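About Pretside

Pretside is a neighborhood bakery on Arboleda Street. We opened on 8th May with one oven and a secondhand mixer, and we still bake everything we sell in the room behind the counter.

Our rolls are the reason most people stop in. The dough rests overnight and is shaped by hand before the early bake. We sell some 4,000 rolls a month, plain and filled, along with sandwich loaves, rye and a short list of cakes that changes with the season.

We run two shops. The second, on Flallitz Road, has a few tables and serves coffee until mid-afternoon. Both carry the same bread, delivered warm from Arboleda Street before opening.

Bread is picked up with tongs and bagged to order. Tell us if you want it sliced. Flour comes from Sullen Mill, and a list of ingredients for every item is kept at the register. Please ask to see it if you have an allergy.

Large orders need a day's notice. Call either shop or leave your order at the counter.
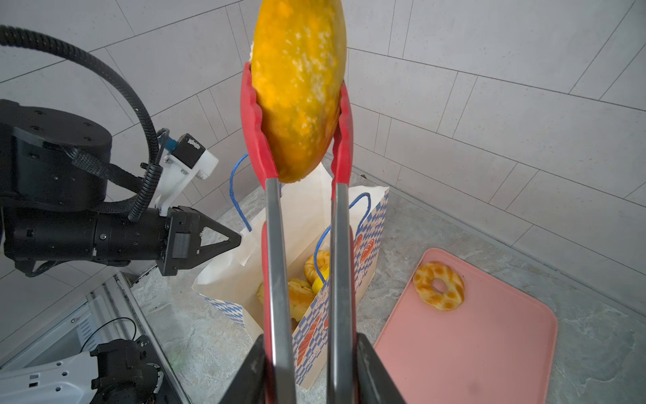 A large roll held in red-tipped tongs, with a bread bag behind.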